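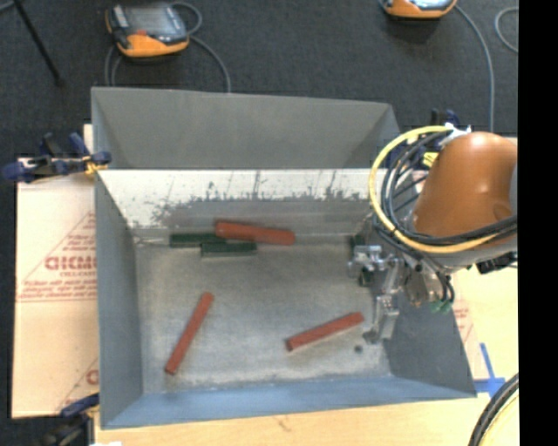 Okay, hi everybody, can you hear me in the back? (Wait for a nod. Roxana is by the door and will wave if the mic cuts out.)

So I'm going to talk about learning to bake bread for other people, which is a very different thing from baking it for yourself! When I started selling at the Konden market I had one recipe, my grandmother's potato loaf, and I figured I'd make more of it. Simple, right?

Slide 2. The big dough

My home batch made two loaves. The first market batch was supposed to make 100, so I multiplied everything by 50, including the yeast and the rising time (pause for the groan). Please don't do that. A big dough holds its own heat, so it moves a lot faster than the little one on your counter. Tell the story about Gervasio and the van here, but keep it short, we're already behind.

Slide 3. Write it down

Paula Sârbu lent me her old notebooks from the Grutiria bakery, and every single page has the flour temperature, the water temperature and the time the dough came out of the mixer. I thought that was fussy. Then I had a week in January when every loaf came out like a doorstop, and my notes for that week said "cold??" and that was it.

Slide 4. Prices

My first price was a guess. I'd left out gas, bags, the stall fee and my own time, so I was pretty much paying people to take my bread. Last year I sold 2,347 loaves and I can tell you what each one cost me, down to the bag. Show the spreadsheet, zoom in on the bag line, somebody always asks.

Slide 5. Tasting

Rye is on the left, potato loaf on the right, and the rye has caraway in it so say that out loud before people grab some. Butter is with Stela. Questions while we eat, and get the knives back to the kitchen by 4!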